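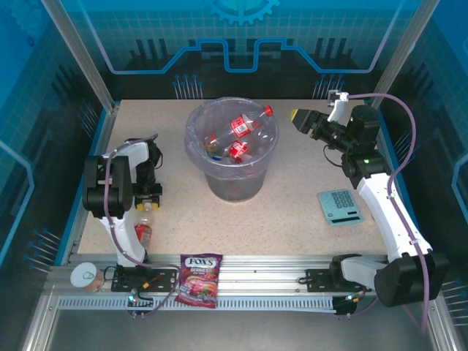 Fell running (also called hill running, if you're from my side of the family) is the sport of racing on foot over open, steep, mostly unmarked ground. I've been writing up the different kinds of running for this little encyclopedia, and this is the entry I've been looking forward to, so forgive me if I go on a bit!

Route choice. On a fell race you usually get a set of checkpoints and a start time, and the line between them is up to you. You can go straight up through the heather or take the long way around on the sheep path, and people will argue about it for years. I've tried both on Herneck and I still couldn't tell you which is quicker.

Climb. Races are sorted by length and by how much they go up. The Herneck race is short, with 526 meters of climb, and the one at Zokeck has 629, nearly all of it in the first half (my calves can vouch for that).

Descending. Good descenders lean forward, take quick little steps and look a few yards ahead. Bohumila Vlček taught me to keep my arms loose and wide, and I look like a startled goose, but I fall over less.

Gear. Shoes with deep, soft studs are the big thing. Most races also ask for a waterproof jacket, a hat, gloves, a map, a compass and a whistle, and in November they really do check your bag.

Records. Radomír Zeman held the Zokeck record for years, until Oľga Kadlec took it down to 58 minutes flat. I came in well after that, somewhere behind a man in a bobble hat. Entries are capped at 80 and they go fast, so sign up early if you fancy it.

Related entries
Orienteering
Cross-country running
Cairn
Herneck (hill)
Zokeck Hill Race
Flarkgate Relay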